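# Recording teleoperated examples for the motherboard task

Applies to the Dreninstead bench. Read the safety sheet first; this page only covers recording.

The policy is trained on examples driven by a person. Its quality depends mostly on how consistent those examples are, so follow the order below even if you have recorded on other benches.

## Before you start

1. Home the arm and wait for the status line to read `ready`.
2. Open and close the gripper fully, twice. If the fingers stop short, rerun `grip_zero`.
3. Check the wrist camera. Both fingertips must be visible at every opening width.
4. Lock exposure and white balance. Automatic exposure drifts when the gripper passes over bare metal, and the drift ends up in the data.
5. Load the task file and enter your operator name. Use the same spelling every session. Ese Eze spent most of August merging records filed under three versions of one name.

## What one session contains

A session is 30 episodes, recorded in blocks. After each block, turn the chassis to a new angle on the bench. There are 9 marked angles; use the session sheet to see which ones are due. Do not choose your own.

Each episode has 4 phases:

- **Approach.** Move from the start pose to a point above the target part.
- **Align.** Rotate the wrist until the fingers match the part's long axis.
- **Contact.** Close or press, depending on the task file.
- **Retreat.** Back out along the approach line and return to the start pose.

Press the foot pedal at each change of phase. The pedal marks go into the log as labels, and the Koyama loader rejects any episode that is missing one.

## Driving the arm

Keep the approach slow and continuous. Short stops teach the policy to stop. If you need to think, do it at the start pose before the episode begins.

The area near the CPU socket and the memory slots needs the most care. Come in from above and keep the fingertips clear of the socket bed unless the task file names it as the target. Loose cables inside the chassis may move between episodes. Leave them where they fall, as long as they do not block the approach line. The policy has to cope with cables in different places.

Watch the wrist view while driving and not the arm itself. The policy only gets the wrist view and the joint readings. An operator who looks at the bench directly will use information the policy never receives, and the resulting examples are hard to learn from.
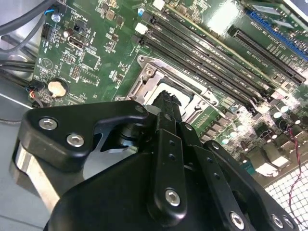 Should failed attempts be deleted?

Keep them, and set the outcome field to `fail`. The training script leaves them out of the imitation set, but the success classifier needs them. Delete an episode only if the recording itself is damaged, for example by dropped frames or a missing joint stream.

A miss followed by a clean recovery counts as a success. Set the outcome to `success` and add the tag `recovery`. These are useful – the policy will miss too, and it needs to have seen a way back.

## Checking the recordings

Run the checker at the end of each block, before turning the chassis:

```
isik check --session current
```

The output lists one line per episode. The usual messages are:

| Message | Action |
|---|---|
| `short_contact` | Contact phase under the limit. Play it back; record again if the pedal was late. |
| `time_skew` | Camera and joint clocks disagree. Restart the recorder. |
| `still_start` | Arm idle too long after the start mark. Trim with `isik trim`. |
| `no_outcome` | Fill in the outcome field. |

If `time_skew` comes back after a restart, stop the session and tell Aoi Nomura. Do not correct the timestamps by hand.

## Upload

Upload from the bench machine, not a laptop. Sessions closed before 9 p.m. are included in the overnight training run; later ones wait for the next run. Leave the local copy in place until the session shows as `verified` on the server.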